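Open Kitchen, Open Door: An Afternoon at Cludar

The best seat at the Cludar open day was a folding chair in front of a very large monitor, and I held on to mine for as long as I decently could. Upstairs there were coffee and tours. Downstairs, Chiharu Katayama was running kitchens.

They're simulated kitchens, all of them, and there are 3000 by now. Katayama's team builds them so that robot software can practice everyday chores long before it gets near a real counter. Buvside, the small company that writes the control code, shares the building, and people from both teams kept drifting over to watch - always a good sign at a demo.

I'd expected something that looked like an old video game. What I got was a place where I could imagine making lunch! Katayama pulled up a layout from a set called Prudolon and left it on the big screen while she talked: microwave open, a little wrapped package of food sitting inside, dish rack and scale off to the left, a blue bowl waiting on the gray counter.

"People ask why we bother with the scale," she said. "Look where it is. Now think about swinging that door."

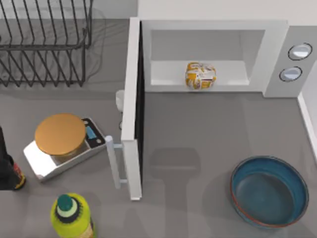
The trouble with doors

A microwave door is a nasty problem, and I came away with real respect for it. The software has to know how far the door travels, where the handle ends up, and what's standing close by. Dehua Fu, who handles the physics at Buvside, has spent most of the past year on hinges. He told me this with a huge grin.

Each layout gets 100 practice attempts, and between attempts the objects shift a little. Fu played back 12 of them for us on a second screen, sped up, and the room groaned at every bump and cheered when the package finally made it into the bowl. A kid in the front row asked if the robot ever gets hungry. (Fu said he'd add it to the list.)

Then came questions, which ran 30 minutes over. Someone wanted to know about soft packaging, and Katayama admitted it's still hard - wrappers fold and slide in ways that are slow to compute, so for now the team treats most of them as firm little pillows. She'd like that to change by June, when the next set, Nwachukwu, is due with drawers and a working sink.

I've already asked for the same chair.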